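Workshop Tips: Laying a Garden Railway That Stays Put

By Manaia Ormsby

My backyard line is called the Vellberg & Povdale, and after one winter of frost it looked like a roller coaster. I pulled the whole thing up in May, started over with a proper bed under it, and I have been grinning every time a train goes past since! These are the things I'd tell anyone before they buy a single length of track.

Digging the bed

Mark the route with a garden hose first and leave it out for a few days. Walk around it, mow around it, drag the trash cans past it. You'll find out fast which curve is going to trip you.

Then dig a trench a little wider than your ties, down past the grass roots and into firm soil. Tamp the bottom with the end of a fence post. If the post sinks in easily, keep going, or dig out the soft spot and fill it with crushed stone. I had one nasty patch behind the shed where an old tree stump had rotted away, and it swallowed more gravel than the rest of the line put together.

Line the trench with landscape fabric before the stone goes in. Fold it up the sides and trim it later with old scissors (not the good ones, you will get caught).

Stone

Use crushed stone with sharp edges. Pea gravel is pretty and it rolls like marbles. For the top layer I like chicken grit from the feed store, which is cheap, looks terrific at this scale and locks together once it has been rained on a couple of times.

Put it down in thin layers and tamp each one. Yes, it's slow. Put the radio on.

Drainage

Water is what wrecks garden track, so give it somewhere to go. I buried a length of perforated pipe along the uphill side of the long straight, nearly 40 feet of it, with the outlet poking into the flower bed. Wrap the pipe in leftover fabric or it will silt up. Pour a bucket of water on the bed before you lay any track and see where it puddles. Fix that spot now!

Getting it level

A two-foot level laid across both rails is fine for side to side. For the slope along the track, tape a small block to one end of the level, so that when the bubble sits in the middle you know you have the grade you want. Write the grade on the block with a marker and keep it in your pocket.

Jacinto Ventura talked me into setting screws in the bed as height markers. Drive a stake every couple of feet, put a deck screw in the top of each one, and turn the screws up or down until a straight board touches them all. Then fill with stone to the screw heads. I went through a box of 300 and it was money well spent. It feels like cheating.

Tunnels

Everybody wants a tunnel, me included. Mine is a run of plastic drain pipe with a bit of mortar troweled over the ends and scratched with a nail while it was soft. A few lessons:

Make it short enough that you can reach the middle from one end or the other. Things will stop in there. Things will also move in.

Run your longest car through the pipe before you bury it, especially if the track curves inside. Tape a pencil to each side of the car, sticking out a little, and look for marks.

Tilt the floor slightly toward one end so it drains.

Keep a rail joint out of the tunnel if you possibly can. I have one in mine and I lie on my stomach in the wet grass several times a year to say hello to it.

Bolts, joiners and other tiny things

Drop a magnet in a sandwich bag, pick up the spilled screws with it, then turn the bag inside out. Love this one!

Muffin tins make wonderful sorting trays. So do egg cartons, until they get wet.

A dab of conductive grease in every rail joiner saves a lot of scrubbing later. Wipe off the extra with a rag.

Cut rail with a fine-toothed saw and clamp it in a scrap of wood with a groove in it. File the burrs off the inside of the rail head as well as the top, and run a fingernail along to check.

Looking after it

Every Wednesday evening I do one slow lap with a soft brush and a cup of grit. Brush off the leaves, top up any low spots, press down on the ties with a thumb. If a tie rocks, lift it a hair, poke some grit underneath with a popsicle stick and press again. After hard rain, check the tunnel mouths and the pipe outlet first.

Then run something long and heavy at a crawl and listen to it. Clicks are fine. A thump means you have a low joint, so stick a clothespin in the ground beside it and come back with the grit.

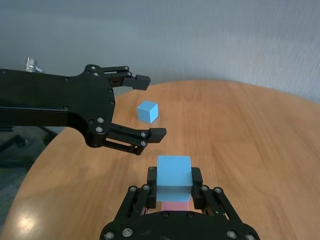
Light blue cube in the gripper, with a bit of pink showing below.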